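Monday, gone six

Day eight of being paid to put things in a box. My mother asked on the phone what I do now and I said I teach machines, and she was so pleased that I left it there.

The target for the week is 417 good takes on the container job. Good means both grippers start clear of the box, the whole thing is over inside 60 seconds, and I don't drop anything, mutter or scratch my nose. The nose is the hard one. You can't scratch your nose with a gripper — I tried on Thursday and have a mark.

Sixteen takes thrown out today. Most were mine. A few were Griltico's, the recording program, which likes to stop saving and keep its little clock running so as not to upset me. I've started saying "begin" aloud before each take, though the thing doesn't record sound.

The new instruction sheet says to be "natural but varied". So I've been coming at the box from the left, from the right, and once, after lunch, with what I thought was some style. That one was rejected. Too slow, according to the checker, and the left hand "wandered". Varied, then, but within reason.

I do wonder what the model will make of me. It'll learn how I hold back before I reach in, and it won't know that's only me being nervous of the lid.

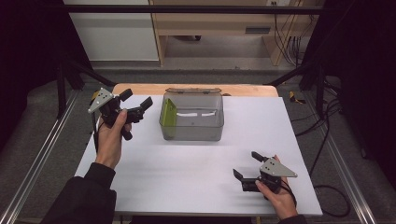 Domingo Iturra reckons I should leave the hesitations in and stop tidying myself up, as a model that has only seen perfect goes has no idea what to do after a bad one. He'd keep the fumbles too, so long as I recover from them. I asked if that applied to the sixteen. It did not.

Tomorrow we carry on with the same task, a new batch number and the chair I don't like. Must bring hand cream, and ask about Friday's hours.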